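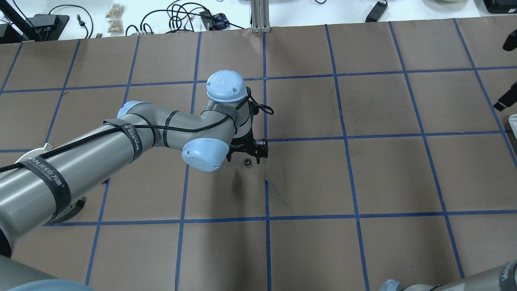 Paper on the bench or bare top?
posted by skusimari, 15th July

Moving my sorting table into the back room and want to redo the surface. Plan is brown paper over the whole top, then blue tape in a grid so small hardware has a spot to go. Nuts, washers, the odd hex thing I can't identify. Anyone run this long term? How often do you swap the paper? Also does the tape pull it up when you move a line

hedent_garage
Did it for years. Brown paper is great, dark nuts show up right away on it. I get mine in a roll, 230 feet, still not thru it. Change it when it gets greasy. Don't overthink.

moya46
Tape WILL tear the paper if you peel it fast. Go slow and low, pull it back on itself. Or just leave the lines where they are and live with it. Mine have been in the same place since September

Cidau
Gonna disagree with the whole idea. Paper wrinkles, a nut sits on the wrinkle and rolls off. Well hex ones don't roll much but washers do. Get a rubber mat. Mine was 43 bucks, wipes clean, done.

hedent_garage
43 bucks for something you can't write on. I pencil the thread size right in the square. Try that on your mat

Cidau
I use trays. With labels. Like a normal person

moya46
Trays are for storage tho, the grid is for when you're in the middle of sorting. Different job. I have both. Dump the can out, one square per size, then into trays at the end.

skusimari
Yeah that's what I'm after — the middle part. I keep ending up with one pile that's "probably metric" and it just grows. How big are your squares?

moya46
5 inches. Went smaller first and my hand kept knocking stuff into the next one over

hedent_garage
5 is fine. Bigger if you do bolts. Stretch the paper tight and tape it UNDER the edge of the table, not on top, then run your grid. Long lines first, all one direction, then the cross ones. Press it down with a rag, otherwise little stuff slides under the tape edge and you get a lump.

Cidau
Still say the paper shifts when you lean on it

hedent_garage
Not if it's taped under. Read the post

Cidau
I read it. Taped mine under too, it sagged by the end of summer. Humid here. Maybe you're somewhere dry

hedent_garage
Ok fair, I am somewhere dry

skusimari
Not dry here, basement. Hmm. Might do two layers and see. Is masking tape ok or does it have to be the blue stuff

moya46
Blue. Regular masking goes gummy and you'll be scraping it off forever — ask me how I know. And measure before you start, I eyeballed mine and the last row came out skinny. Drives me nuts, no pun

skusimari
ok blue it is, getting paper tomorow. Will post back if it sags

Contact us | Copyright Moya Workshop Boards | Back to top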